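Home Latest Threads Garage Search Log in

Filed under: Cars > Repair and Maintenance

June, posted by inudska_wagon

Thread on a rough idle on the Tustano wagon and what fixed it. Writing it down in one place so I can find it again.

Symptom: engine starts fine cold, idles okay for a while, then drops low at stop lights once it's warm. Sometimes it catches itself, sometimes it stalls. No warning light on the dash at any point.

First thing I did was plug in the Carré reader. No stored codes, no pending codes. Live data looked normal except the idle kept wandering. Held at 3000 rpm the engine was perfectly smooth, so I stopped worrying about ignition and fuel pressure.
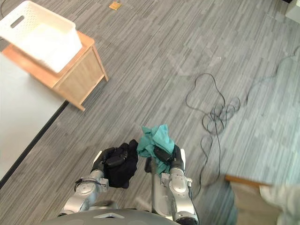 Next was the air filter. It was due anyway. Swapped it for a Kondberg and the idle didn't change at all. Cheap part, no regrets.

Then vacuum hoses. I went over all of them with the engine off, flexing each one and looking for cracks near the ends. One was stiff but not split. I replaced it with a length of 6 mm hose from the parts counter in Inudska. Still no change.

So, throttle body. On this engine it sits right behind the intake tube and you can see into it once the tube is off. Two clamps and a breather hose. Disconnect the battery first. The plate is electric on this model, and you don't want it closing on a finger.

It was black. Thick ring of carbon all around where the plate rests, plus more on the back side.
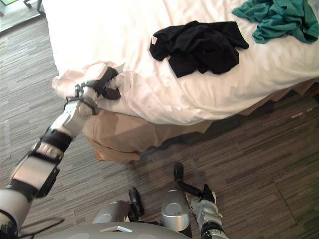

Cleaning it: use spray made for throttle bodies. Carb cleaner and brake cleaner can both take the coating off the bore on some cars. Spray the rag, wipe, turn the rag, wipe again. Don't soak the thing, you don't want cleaner running down into the motor side.

A soft toothbrush gets the edge of the plate. If you can take the whole unit off the manifold it's easier to reach the back, but get a new gasket before you start. Mine had gone flat and hard and was never going to seal a second time. The Kondberg one fit fine.

Bolts go back in finger tight first, then cross pattern. They thread into plastic on the Tustano so go easy.

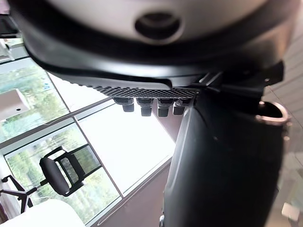

Textured strip along the underside of the black shell.

Now the part I got wrong the first time. After cleaning, the idle went too HIGH. The computer had learned to open the plate further to get past all that carbon, and it was still doing it.

Leaving the battery off for 30 minutes did not reset it on my car. It might on yours. What worked was the idle relearn in the Carré menu, under service functions. Engine warm, everything electric switched off, in park, foot off the pedal. Start the routine and leave it alone until it says finished.

If your reader doesn't have that menu, look up the key-on and key-off procedure for your exact year. They are not the same across years, and the one people keep copying around is for the older engine.

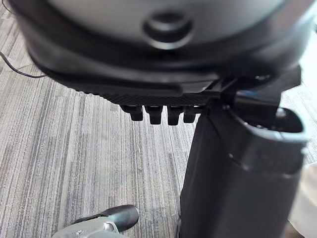 Someone asked if you can just spray cleaner down the intake with the engine running and skip taking anything apart. I've seen it done. I wouldn't, mostly on account of the airflow sensor and the catalytic converter.

Cost was one can of cleaner, one gasket, the hose and the filter. Time was one afternoon, and a good part of it was me hunting for a clamp I'd put in my own pocket.

Update: 3000 miles since then. Idle is steady warm and cold, no stalls, AC on or off. I'll look at the throttle plate again when the next air filter is due.

Replies are open if you have the same engine. Please say which year.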